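October, late, in bed with the laptop

Okay, I said I'd write this down every night of the project and I've missed four already, so tonight is a long one to make up for it.

Got to Nillby right after lunch because I wanted the room before Conall did. He likes to start by talking and I like to start by doing, and if he gets there first we talk until three. (I love him. We'd have no project without him. But wow.) I had both grippers charged and the markers stuck on before he came in with his coffee, and I felt extremely smug.

The plan for the week was 400 good clips of picking up and putting down, the two of us taking turns holding the grippers. Ms. Lumbantobing wants a real number in the midterm report, and "a bunch" didn't go over well last time. We had 360 as of yesterday, so today was supposed to be an easy 40 and then home. Ha.

First problem was the calibration. You have to do the slow wave at the start of every session so the software knows where the two grippers are compared to each other, and it failed on me, and failed again, and then I did the thing where I do it exactly the same way but angrier. Conall finally asked if I'd typed in the new marker size. I had not typed in the new marker size. We printed them bigger after the Pelton demo day went so badly and I never changed it in the settings file on my laptop, only on his. So that was most of an hour, and I owe him a sandwich.

After that it went great for a while! We got into a rhythm, one person doing the task and the other calling out start and stop and writing down the bad ones. I'm so much better at this than I was in September. My wrists used to shake by the end of a clip and now I can do a whole batch before I need to sit. What I still can't do is go slow enough. I always think I'm going slow and then I watch it back and I'm whipping that thing around like I'm swatting a fly. Conall is naturally slow, so his clips are beautiful and mine look like they were recorded on a boat.

We threw out 20 of today's. Fourteen of those were mine. I'm writing that down so future me can see she was being truthful.

Then we had the argument, which wasn't really an argument, about whether to do the hand-over. I want the two grippers to pass something from one to the other, right to left, in the air. It would look amazing in the final presentation and I think the model could learn it. Conall thinks we should nail the plain stuff first and not add anything until the training run comes back. He's probably right. He also said it in that very calm voice that makes me want to do it out of spite. We agreed we'd try it if the run is decent, and I wrote that on my hand so he can't wiggle out of it.

The training run! I almost forgot. I set it going before dinner on the Liltance machine, the one we share with the other two teams, and somebody had left a job sitting in the queue from last week, so I had to go find out whose it was and be polite about it. Ours is running now. The folder is at 1,768 files counting all the little side files, and copying them over took so long that I ate my whole dinner in the hallway next to the outlet. Noodles again.

Things I need to remember for next time:

Change the marker size on BOTH laptops.
Bring the other charger, mine is dying.
Wipe the lenses before every batch, not just when I think of it.
Ask about getting the room for the whole afternoon instead of in two chunks.
Sandwich for Conall (no mustard).

I keep thinking about what Ms. Lumbantobing said at the start of the semester, that most of robotics is labeling and waiting. I thought she was trying to scare off the people who only signed up for the cool videos. I was one of the people who only signed up for the cool videos! And I'm still here, at midnight, refreshing a loss curve on my phone, and it's going down, slowly, with a weird bump in it that I'm going to worry about until I fall asleep.

Mom called in the middle of the second batch and I let it go to voicemail because I was holding still, so I have to call her tomorrow. She's going to ask if the robot can do dishes yet. She asks every time.

Checked the curve again. Still going down. I'm putting the phone across the room now so I'll leave it alone until morning.
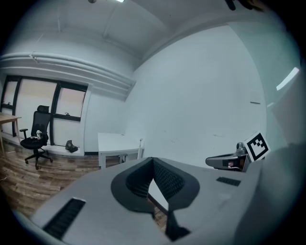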